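How Marker Ink Gets Onto Paper

By Shewit Alemneh

A marker has no pump, no motor and no moving parts. The ink still travels from the inside of the barrel to the tip, and it stops when you lift the tip off the page. The force that does this work is called capillary action.

What is inside

Most felt-tip markers have four main parts: the barrel, the reservoir, the tip and the cap. The barrel is the outer tube. The reservoir is a soft rod made of thin fibers packed side by side, usually with a plastic film wrapped around it. It holds ink the way a sponge holds water. The back end of the tip is pushed into the front end of the reservoir, so the two are always touching.

The tip is also made of fibers, but they are pressed together much more tightly. The spaces between them are very narrow. This matters for the next part.

Capillary action

Water molecules pull on each other. They also pull on many other materials, such as paper, cotton and glass. When water touches a narrow gap, the pull of the walls draws it in, and the water behind follows. The narrower the gap, the stronger the effect.

You can see this with a paper towel. Dip one corner in a glass of water and hold it there. The wet area climbs, even though gravity pulls down on it. It stops when the weight of the lifted water balances the pull.

In a marker, ink moves from the wider gaps in the reservoir to the narrower gaps in the tip. Paper has tiny gaps too, between its own fibers. When the tip touches paper, ink moves across. When the tip is lifted, there is nothing for the ink to move into, and the flow stops. 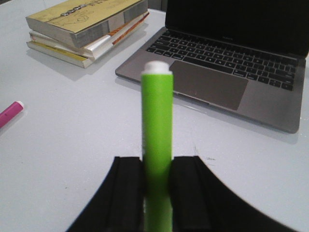
Ink is a mixture. Water-based ink contains water, a dye that gives it color, and small amounts of other materials that slow down drying. Permanent ink often uses alcohol in place of most of the water. Alcohol evaporates faster, so the mark dries sooner — and so does an uncapped marker.

Why highlighters look so bright

Many yellow and green highlighters contain fluorescent dye. Ordinary dye takes in some colors of light and sends back the rest. Fluorescent dye also takes in ultraviolet light, which people cannot see, and gives it off again as light they can see. The page seems to glow. In a dark room the effect is gone, as there is no light coming in to be changed.

Try it: separate the colors

You need a coffee filter, a black water-based marker and a glass with 2 centimeters of water.

Cut a strip from the filter. Draw a line across it, 3 centimeters from one end. Hang the strip so that only the very end touches the water, and wait about 10 minutes.

The water climbs the strip and carries the dyes with it. Some dyes cling to the paper and stay low. Others travel farther. Many black inks split into blue, pink and yellow bands. This method is called chromatography.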